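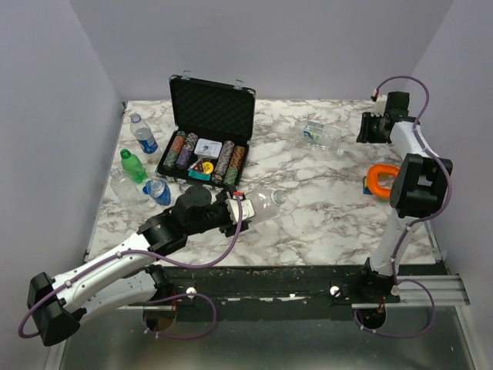 Bottle handover on a two-arm bench, part two: getting the arms to pass things to each other

Posted January 2020

If you followed part one you should have two arms bolted to a rail, a top to work on and some walls. If you skipped part one, go back and at least read the bit about squaring the rail, because everything past this point assumes your two bases agree on where the front edge of the table is. Mine were out by 4 mm for a whole month and I blamed the software the entire time (sorry, software).

The goal this time is simple to say: left arm picks up an empty drink bottle, turns it so the neck faces the other arm, right arm takes it. I picked bottles since our workshop recycling bin makes an endless supply of them and they weigh next to nothing, so when you drop one you've lost nothing but a bit of dignity.

What you'll need

Both arms, powered and homed.
A handful of empty bottles in different shapes, lids on. Lids matter! A bottle with no lid squashes flat in the gripper and stays that way.
Something bulky to park at the back as an obstacle. I use my poker chip case with the lid up.
A Ruler. That's the little calibration script I share with the workshop, capital R, and you'll want a normal ruler too.
Zip ties or cable clips, more than you think.

Step 1: Sort the cables before anything else

I know, boring. Do it anyway. Clip the cable along the upper link, then leave a big lazy loop past the wrist. Turn the wrist by hand (power off, please) right to both ends of its travel and watch the loop. If it goes tight anywhere, give it more. My first go had a lovely neat cable run with no slack at all and I pulled a connector clean out on the second test. Big ugly loops are fine. I bought purple cable so I can spot it quickly against the black and white of the arms, and it's the best colour decision I've made in years.

Feed the other end down through the hole below the rail so it's out of the way of the elbow.

Step 2: Pick your handover point

You want a spot in the air both grippers can reach without either arm being at full stretch. Run Ruler and drive each arm slowly towards the middle until its elbow is nearly straight, and note where that is. Do the same for the other arm. Your handover point goes in the middle of the overlap, well forward of the obstacle. I settled on a height of 80 mm off the table, which clears any bottle lying on its side with room to spare.

Save the point under one name for both arms. I called mine Urquhart, after the street our workshop is on, and now everyone says "send it to Urquhart" like it's a real place.

Step 3: Teach the pick

Lay one bottle down on the left, neck towards the middle. Drive the left gripper over the fat part of the body and close it gently. Forget about the neck for now, you're leaving that for the other hand. Raise it, move to the handover point, stop. Then run it 10 times, putting the bottle back by hand each time, a little bit off from where it was. You're looking for the grip to be forgiving. If the bottle rolls away as the fingers come down, slow the last bit of the approach right down and come in more squarely from above.

Step 4: Teach the take

With the left arm holding still, bring the right arm in with its fingers wide open, wider than feels necessary, and line them up with the neck.

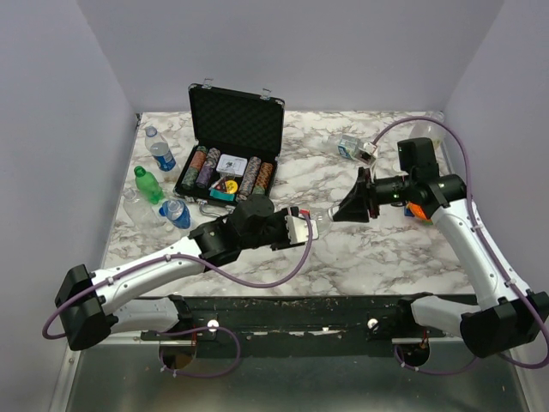 Left arm holding, right arm lined up with its fingers open. Check your gap at this point.

Now creep it forward. The order of moves is: right closes, wait, left opens, wait, left backs off, right leaves. Put both waits in. I use 495 milliseconds for each, a number Florin Olteanu talked me into after watching mine play tug of war with a lemonade bottle, and I've never had cause to change it.

Step 5: Make it messy

Once it works with a tidy table, add the clutter. Stand one bottle up, lay a few down every which way, put the obstacle at the back and try again. You'll find out fast which of your moves were cutting corners! The open lid on the chip case is great for this, it's just tall enough to catch a lazy elbow.

Troubleshooting

Bottle spins in the gripper: the grip is too close to one end. Move towards the middle of the body.

Right arm stops short: check the cable loop first, then the saved point. In that order.

Everything worked yesterday: rehome both arms. I use the Pernotik firmware and it does drift a touch if you leave it on overnight. The Rerater folks on the forum say the same about theirs.

Crumbs: they get into the rail. Brush it out before each session, and eat your toast somewhere else.

Part three will be putting the chips away, if I can work out how to hold one.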